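Street survey wraps up in Orkley, and the walls are the stars

13 Dec 2019

The Orkley street survey has finished its first full pass through the older part of town, and the results are a treat for anyone who likes looking at kerbs, verges and rooflines (there are more of us than you'd think). Over the past few months the team has gone along 117 blocks, noting the state of the asphalt, where the footpath starts and stops, and what's growing over the fence.

Survey lead Ilgın Ertürk is thrilled with how it has come together. "I've lived here half my life and I'd never properly looked at it," she said. "You drive down a street to get somewhere. Go down it just to see it and it's a different street altogether."

The work started with a shoebox. A bundle of old rate notices turned up at the Bemstead reading room, the earliest dated 1866, and several of them described properties by the walls and trees in front of them. Ertürk wondered how many of those frontages could still be matched up, and things grew from there.
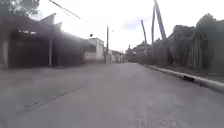 Low, long buildings with deep overhangs have turned out to be a favourite with everyone who has looked through the material so far. They sit close to wide roads, and the shade under them is wonderful — you can imagine pulling up a chair in there in February and not moving until the sun goes down. The survey has given them their own category, after a fairly lively discussion over whether a covered frontage counts as a verandah, an awning or a carport. "Covered frontage" won.

Road surfaces have their own section too, and it's far more interesting than it sounds. Old repairs show up as changes in tone, and Tarcísio Camargo, who put together the surface notes, has become very good at picking a patch from a stain. He spent eleven years laying pipe for Brakton before he retired and he can talk about trench reinstatement for as long as you'll let him. His notes are clear, funny in places and well worth reading in full.

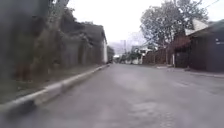

Issue 369

Then there are the walls. The long grey concrete ones drew the most comments at the open evening, and fair enough, they're full of character. Weather has streaked them, creepers have found a grip, and the tree canopy comes right over the top. Several people asked whether the growth should be cleared. The survey doesn't take a side on that, though Ertürk made it plain she'd be sorry to see it go.

"A bare wall tells you where a boundary is," she said. "A green one tells you how long it's been left alone, and that's the bit I love."

Camargo would like the verges at the foot of the walls looked at next. They're narrow, and the grass has to share with whatever else turns up, so a proper plant list would be a terrific project for someone with patient knees. If that's you, leave your name at the Bemstead desk.
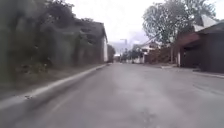 Kerb, verge and a great wall of greenery, with the white gable showing beyond it.

Nearly 845 entries have gone into the street index, and every one can be looked up by street, by side and by type. Type is the fun one. Ask for bollards and you get bollards! Ask for gables and you could lose an afternoon. The index was built by Araújo, the small print and mapping shop, which has also run off a fold-out version on lovely heavy paper.

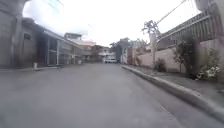

A few gaps remain. Upper-storey windows were only noted where they could be made out from the road, and building colours have been kept deliberately simple: white, grey, pinkish, other. Camargo argued for a longer list and was outvoted, but he has been promised another go at it when the second pass begins in February.

The fold-out map and the surface notes can be read at the Bemstead reading room during opening hours. Corrections are very welcome, especially from people who live on the streets concerned. Write the street name at the top of the slip and put it in the green tray by the door.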